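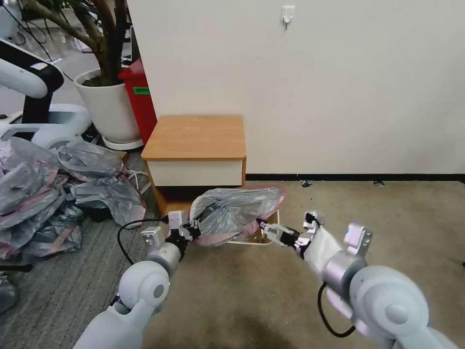 Two-arm build won't open a trash bag reliably

Posted by Mervyn Ellwood, 30 Aug 2019

I have a two-arm setup at home with parallel grippers and one camera at head height. The job I picked for it is putting a new liner in a small wastebasket and setting the basket down in front of a nightstand. The bags are thin gray see-through ones with a pink edge.

Out of 35 tries it got the liner over the rim 8 times. The usual failure is that both grippers close on the same layer of plastic, so the bag never opens. The other one is that the left side slides off while the right arm is still pulling. I've turned the grip force up and that mostly stretches the plastic. Arms are run from a Delinar board, fingers are the hard ones that came with the kit. Is this a finger problem or a vision problem?

Janelle Panganiban

Mostly fingers, I think. Hard plastic on thin film has almost no grip unless you squeeze a lot, and then you tear it. I glued strips of soft silicone to the inside of mine and could turn the force down to about half. Cut them a little longer than the fingertip so the edge folds over.

For the two layers problem, don't go for both sides at once. Pinch one side near the opening, lift it a few inches, wait 3 seconds for the bag to hang, then bring the second gripper in to the colored edge. That edge is the only part of a clear bag your camera has much chance of finding, so use it.

Also check your cables. If one hangs in a loop under the wrist it can drag the bag off when the arm turns.

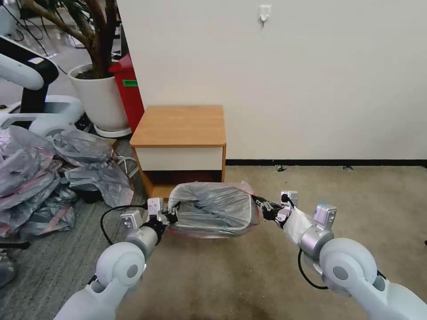 Once the liner is folded over the rim, carry the basket with one gripper on each side and keep both arms at the same height. Mine used to tip because the right arm started first. I had them both wait for the same start signal and it stopped. Lower it slowly for the last inch — carpet gives a little and the height you measured will be off.

Nelli Heinonen

Just buy thicker bags.

Eero Hakala

Thicker bags do help but he'd be back here when he runs out of them. I agree with Janelle on the soft strips. I would add that the lighting matters more than you'd expect with clear plastic. A lamp low and off to one side shows the folds better than a ceiling light. Run another 22 or so without changing anything else and see which of the two failures goes away first.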